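Notes from the Laundry Room

The November swap table is coming back to the basement of the Prutska building, and with it the yearly question of what counts as clothing. Last time we took in a ski boot (one), a bathrobe with somebody's dry cleaning ticket still pinned to it, and so many free T-shirts that Yufang Jiang gave up folding them and started stacking them like pancakes.

Let's talk about the free T-shirts. Everyone in this building seems to own a drawer of them: fun runs not run, banks since merged, a cousin's softball team that broke up over money. They're too good to throw out and too loud to wear to dinner. Gerd Dreßler on the fifth floor has 11 from the same hardware store and wears them in strict rotation. He says they get softer every year, and he's right, though so does the lettering, and by now he is advertising "PAIN & LUMBER."

If you're ready to part with yours, a few requests. Wash them first. Check the armpits in daylight. Anything with a hole bigger than a quarter goes in the rag bin by the dryers, where Ashraful Debnath will cut it up for bike cleaning and thank you for it. Anything with a company name on it is welcome, but please don't bring the whole box left over from the company picnic. We still have most of the Drameck ones, all size small.

Drop-off is Friday from 5 p.m. until the table is full, which last year took until 5:20. Pants, sweaters, and coats are much wanted. So are kids' shoes, as long as they come in twos and have been introduced to each other. No underwear, even new, even in the package. We've had this conversation.

Swapping starts at 8 the next morning. Take what you like, and you don't need to have brought anything. Leftovers go to the Lim Street thrift shop, which has asked us, very politely, to send fewer T-shirts. 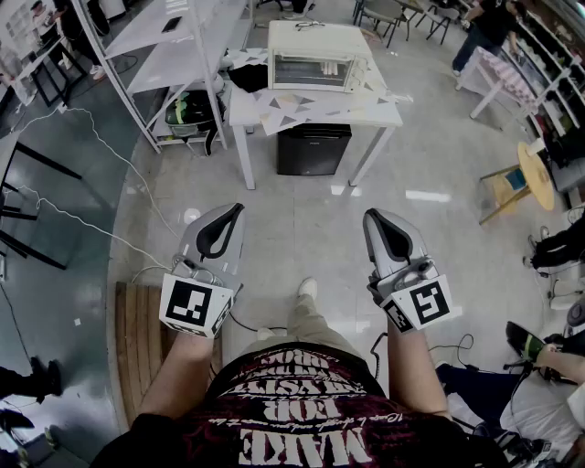 Hangers are a separate matter. Wire ones can go back to the dry cleaner on the corner, who takes them if they aren't bent. Plastic ones may be left on the rail, two bags per household at most.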